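This folder holds the scanned film from the Kemppainen family session and the notes that go with it. I keep the notes in Markdown so they open on any machine at the studio.

Last updated 8 September 2019, Elli Saarela

## What is in the folder

- `scans/` has the full-size files from the lab, untouched
- `edits/` has the color-corrected versions
- `proofs/` has small JPEGs for the client gallery
- `notes.md` has the frame-by-frame log, copied from my paper notebook

The session was shot on medium format color negative, ISO 200, plus 2 rolls of black and white for the portraits of the grandparents. There are 56 keepers in `edits/`. Everything else stays in `scans/` in case the family asks for it. 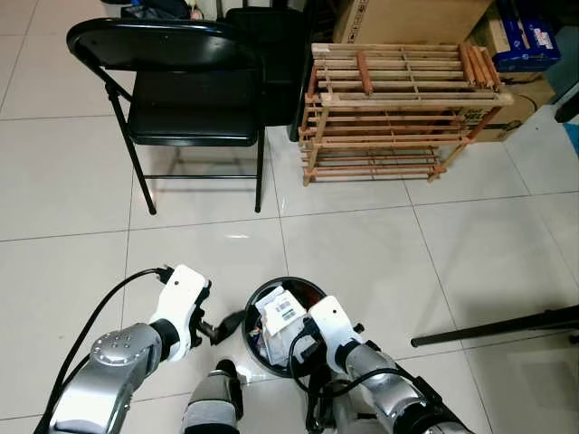
*Two grippers over the white tile, one of them above the round black bin.*

## File names

Names follow roll, frame, version. `R03_11_b.tif` is roll three, frame eleven, second edit. The lab numbers its rolls in the order they come off the machine, and that doesn't match the order I shot them. I renamed everything to shooting order in April. If you have an older copy of this folder, delete it and start over from this one.

Roll four has no frame one. The leader was loaded short and the first exposure is half fogged. The scan is there as `R04_00.tif`.

## Scanning

All rolls were developed and scanned by Mornix. I asked for flat scans with no sharpening. Roll two came back with the contrast already pushed, so I had it rescanned, and only the second set is kept.

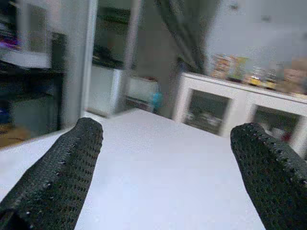 Dust was removed by hand at 200 percent zoom. I don't use the automatic dust tool on the black and white rolls. It eats eyelashes and the weave in wool sweaters.

## Color

Skin tones were matched to frame `R01_07`, taken in open shade by the porch. Use it as the reference if you re-edit anything. The evening frames by the lake at Tostum are warmer and should stay that way. Please don't pull them back to neutral.

Known problems:

- `R02_09` has a light leak along the left side
- `R03_04` is slightly soft, kept for the expression
- `R05_12` overlaps the next frame by a few millimeters

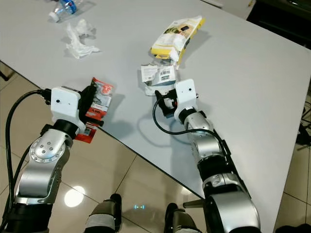 ## Printing

Album pages go to Dindirau as 8-bit TIFF, Adobe RGB. Loose prints are sRGB. Leave the black film border on the square frames and crop it from the rest.

## Use

The family has agreed to portfolio use of anything in `proofs/`. Frames of the baby are private and are marked `_np` at the end of the name. Ask me before posting anything else.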